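About Bandley

Bandley began with a kitchen table, two stubborn people and a box of other people's homework. Ruth Arboleda had been helping the children on her street with their reading for years (her own two included, whenever they would sit still), and when Garba Haruna moved in next door and offered to take on the maths, it all rather got away from them. We now have a proper front door on Yoon Street, 17 tutors and a kettle that hardly gets a rest.

We teach children and grown-ups of all ages, mostly one to one, and we still like a quiet desk, a good chair and plenty of time. Some of our learners come for a single term before an exam and some have been with us so long that they feel like family.
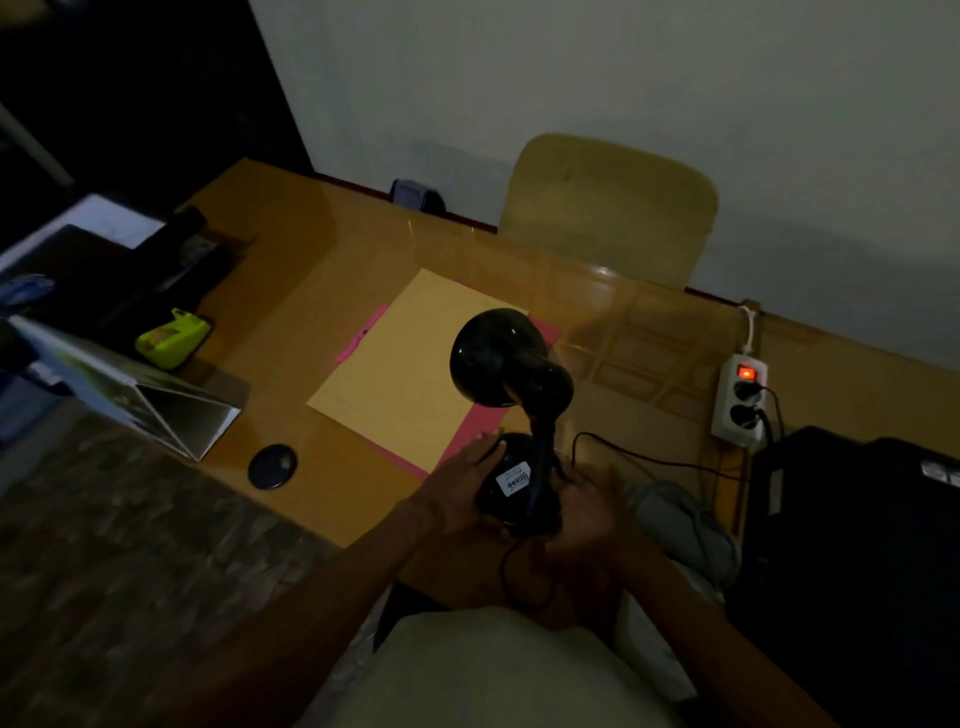
How we work

Your first visit is a chat and nothing more. Lina Zein, who looks after new families, will ask what you enjoy and what makes you want to hide under the bed, and then she'll match you with a tutor she thinks you'll get on with. If it isn't a good match, do please tell her! She would much sooner change things in week two than have you struggle on until Easter.

Lessons last an hour and we never set work over the holidays. Last year we gave 2,213 of them, a good many by way of our evening study room, which stays open until nine.
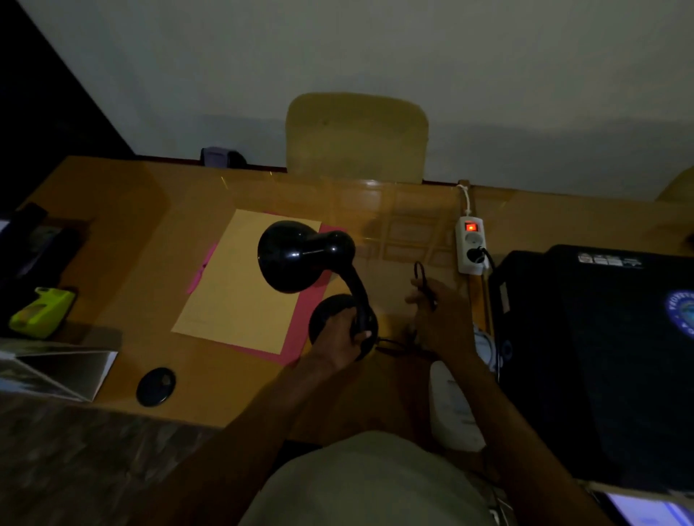

Lamp and coloured paper at the desk.

Come and see us

Woo-jin Hyun and Na-rae Yook run our open afternoons every April, with cake, and you're very welcome to bring a grandparent, a neighbour or a half-finished essay. The bell sticks a little, so give it a good long push.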